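4.2 What people say about wood grain

Respondents in Floltstead were asked to describe, in their own words, the surface they eat or work at. We had hoped for adjectives. We got 539 usable answers, of which a good many were the word "brown."

The longer answers were more rewarding. People who liked their tables spoke of grain as weather or water, and people who did not like their tables spoke of crumbs. Strongly figured surfaces drew the most talk in both camps. One respondent wrote 36 lines on a single knot and then declined to state her age. Mollel's earlier interviews in Mfinanga found the same split, though with fewer crumbs.

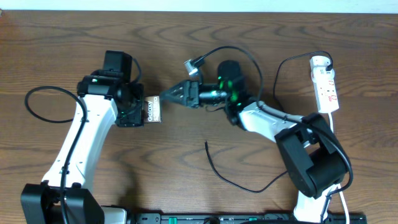 Figure 3. Brown wooden tabletop with pronounced wavy grain.

Grain of the kind shown in Figure 3 was called "busy" by those under forty and "proper" by nearly everyone else. Coders were told to treat "proper" as praise. Rashidi objected, on the grounds that her grandmother never once used it that way, and the code was split in two in September.

Price did little to settle matters. Owners of tables from the Pluvley range, which sold locally for around 950, were no more likely to mention grain than owners of inherited ones. They were much more likely to mention the price. We return to this in Section 5, where the word "brown" is also given a fairer hearing.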